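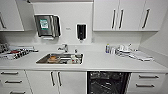 Figura 3. Puesto de reprocesado y fregadero, vistos desde la cámara de cabeza al inicio de un ciclo.

3.2. Delimitación de zonas y condiciones de inicio

El protocolo Florkness separa la manipulación de material en zona sucia, zona de transición y zona limpia, y asigna a cada una un conjunto cerrado de acciones permitidas. La asignación se hace por puesto y no por objeto, ya que la clasificación visual del instrumental resultó poco fiable en los ensayos preliminares de Flirham. En una encimera corrida como la de la figura 3, con el fregadero encastrado y una bandeja de instrumental a su izquierda, no existe barrera física entre zonas; el límite debe declararse en el mapa de tareas antes de habilitar el movimiento. El dispensador de jabón y el de toallas de papel, ambos en la pared, se registran como puntos fijos de referencia y quedan excluidos de la planificación de trayectorias.

La primera regla se refiere a las puertas abatibles. Una puerta de lavavajillas abierta, como la de la misma figura, invade el espacio delante de los muebles bajos y modifica el volumen libre para la base móvil. El protocolo exige tratarla como obstáculo estático durante todo el ciclo, con un margen de 30 cm, y prohíbe que el robot la cierre si no ha recibido confirmación del operador. Brurkier propuso un margen menor – suficiente en cocinas domésticas –, que se descartó por la presencia de personal en el mismo pasillo.

La segunda regla limita la velocidad. Dentro de la zona sucia, el efector final no supera los 6 cm/s cuando transporta instrumental punzante o de clasificación desconocida. Todo objeto del interior de la cubeta que no se identifique con confianza suficiente se considera contaminado y se deja en su sitio. El sistema emite entonces un aviso y espera 60 s; agotado ese plazo, pasa a parada segura y conserva el registro de la última observación.

La tercera regla afecta a los consumibles. Los frascos, vasos y paños o toallas de papel apilados a la derecha del fregadero solo pueden tomarse tras un cambio de pinza o una desinfección validada. La revisión del procedimiento, a cargo de Mahlet Fikre y Abenezer Ayele, añadió una comprobación cruzada: el registro de cambio de pinza debe preceder a cualquier contacto con la zona limpia, y su ausencia invalida el ciclo completo.

Las desviaciones se codifican en 9 categorías, definidas en el anexo B. Las relativas al límite entre zonas se notifican siempre, aun cuando no haya habido contacto.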